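Tips > Round the House > Sorting and Storing

Print this page | E-mail this page

The snack box: one carton, no more rummaging

I can't tell you how much I love a good cardboard box! Ours started as the carton a pair of Enby lamps came in, and it has held all the crisps, dried fruit and biscuits in the house for nearly 9 months now.

Pick one with straight walls and a clean, pale inside (you'll see crumbs and small packets so much better). Mine is 63 cm long, and I wouldn't go any bigger or the bottom layer gets forgotten. Fold the flaps down inside, or trim them off with a sharp knife, and run tape along the cut edges if they feel rough.

Shiny packets slide about like fish, so put the puffed-up ones in last and lay them flat. Heavy things go in first. Anything opened gets a peg and goes at the front, to be eaten up within two days. I write the month on each packet in marker as it goes in – October, November – and it's lovely to see the old ones disappear.

Keep the box on the floor near a door if you like, but out of direct sun, and give shoes their own row along the wall.

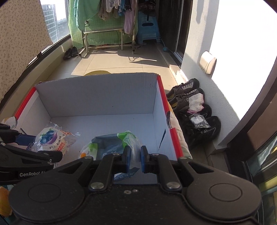

Euan Baird wrote in to say that he stands his packets on end like files, labels up, and finds that three rows fit across with no crushing at all. He does warn against doing it with rice crackers.

I've tried his way with the fruit bags and it's brilliant! Crackers have gone back in their tin.

Odette Hoarau, Lirley

Print this page | E-mail this page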